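4.2 Comparing the two grippers

1. Set the Zola controller to trial mode and choose the same speed for both arms. Start with 40 percent.

2. Put one bowl and one flat object on the table.

Caution: Keep your hands outside the table frame while the arms have power.

3. Let one arm pick up each object. Write down the result before you change the grip force.

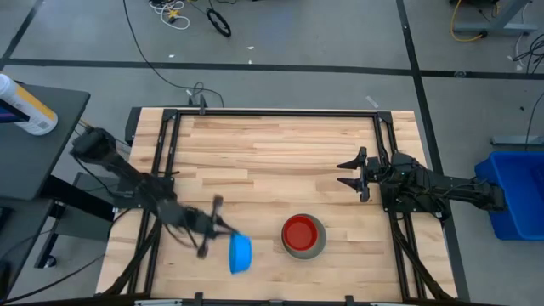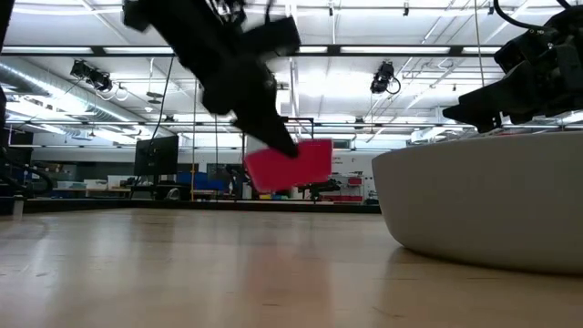
Gripping a blue bowl (first picture) and a flat object (second picture).

4. Repeat with the other arm. If an object slips, increase the force by 5 and try again.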